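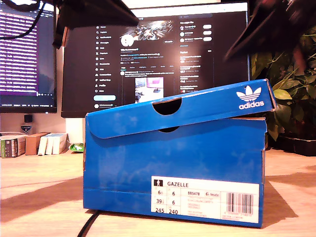
Gazelle box, lid up at one end.

February 14, 2020

Today's question for the future of labor: can a machine shut a shoebox? I have been reading the Branitz newsletter again, which promises that by July the household robot will be folding, sorting and putting away. I'd settle for putting away. I have 14 shoeboxes in the hall closet and would hand them all over tomorrow.

A lid is a mean little chore. It has to go down square, the flap has to clear the front, and old cardboard has opinions. I do it with one palm while thinking about lunch. For an arm it's a whole project: find the edge, don't crush the edge, notice that the right side is still riding high, push there and not somewhere else. The Durkbridge people claim 1000 practice runs will cover it. My mother managed with one, and a look.

Still, I'm softer on the subject than I was. Floors, fine, machines can have floors. Dishes, maybe, if you don't love the dishes. Laundry I'd put 3 years past whatever date Branitz prints.
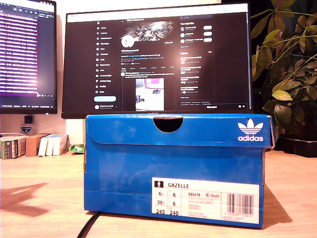

Still to do

Reply to Tokport about the Moon demo (say yes, ask if there's parking).
Hall closet — by hand, I suppose.
Find out where the other brown shoelace went.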